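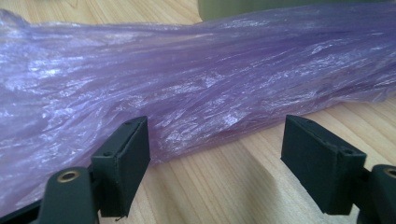
Purple bag on the table, before folding

Thread: Does anybody really fold their plastic bags?
Board: Kitchen and Pantry > Storage

drawerfull_94
Every few months somebody posts here swearing that folding plastic bags into little triangles changed their kitchen. I tried it again last night with the bag in the picture and I'm not convinced. Thin purple film, wrinkled from end to end. Flattening it took longer than unloading the dishwasher. Then I folded it in strips, made the triangle, tucked the tail in, and by breakfast the thing had opened back up in the drawer.

I have 126 bags. I know because I dumped the whole drawer in August and counted. At a minute and a half each that's more than three hours of folding for something I use to line the bathroom trash. Sell me on it or let me go back to stuffing.

pantrymoth
You're not getting the air out. Lay it on the table lengthwise, handles away from you if it has them, and run the side of your hand from the closed end to the open end. Twice. Then fold. Mine stay shut for months.

drawerfull_94
Did that. Did it with a ruler too, after the last thread. Thick grocery bags hold a crease okay. The thin crinkly kind doesn't, it just springs.

Gonel
Agree with OP. The people who post the neat boxes of triangles post them the day they finish. I'd like to see the same box after a winter with kids in the house.

pantrymoth
I've had the same box going for two years, Gonel. I'm not posting a picture because it's a shoebox and you wouldn't believe the date anyway.

Gonel
Correct, I wouldn't.

ridgeway_kitchen
Skip the triangle. Flatten it halfway, roll it like a sleeping bag, drop it in an old tissue box standing up. OP's is halfway to a roll at the right end already. You don't need the film smooth for that, you just need it narrow. Takes me 16 seconds. Yes, I timed it, there was an argument at home.

drawerfull_94
And when you pull one out, do five come with it?

ridgeway_kitchen
Sometimes two. Never five.

tallshelf
Has anybody used the Bedetti bag tube? It's the fabric sleeve with elastic at the bottom, hangs on a hook. My sister-in-law keeps pushing it on me.

Gonel
Had one. It's a sock. You push bags in the top until it looks like a ham and then the bottom hole jams. I cut mine open to get at the bags.

pantrymoth
You overfilled it. Mine holds thirty or so without any trouble.

Gonel
Then what do I do with the other hundred?

pantrymoth
Take them back to the store! That's the real answer to this whole thread. If you own 126 bags, folding isn't your problem.

drawerfull_94
The Indelcombe store stopped taking them. The bin by the carts is gone. The other drop-off is a 25 minute drive and I'm not burning gas to get rid of plastic film. I'm also doubtful about where the stuff in those bins ends up, but that's another thread.

tallshelf
Does the color matter to anybody? I keep the see-through ones separate because I can tell what's in them. Purple like that I'd use for wrapping shoes in a suitcase.

ridgeway_kitchen
It's thin enough that you can sort of see the wood through it. I wouldn't trust it with anything wet.

drawerfull_94
It's fine for dry trash. That's all I ask of it.

pantrymoth
Okay, try this before you give up. Fold ten, only ten, rolled or triangles, whichever. Put them in the front of the drawer and see if you reach for those first. If you do, fold ten more. If you don't, stuff away and I'll leave you alone.

drawerfull_94
Ten I can do. I'm picking the thick ones, and I'm telling you now that's cheating.

Gonel
Put the purple one in. Otherwise it doesn't prove anything.

drawerfull_94
Fine. Nine thick ones and the purple one. Rolled, because I'm not doing that triangle again.

ridgeway_kitchen
Rubber band on the purple one.

Gonel
Now we're buying rubber bands.

ridgeway_kitchen
They come free on the broccoli.

drawerfull_94
Update, two weeks in. I've used four of the ten. The purple one is still rolled, with the band. Without the band it lasted one evening. The rest of the drawer is stuffed exactly like before and it closes if I lean on it.

pantrymoth
Four of ten is a yes.

drawerfull_94
It's a four.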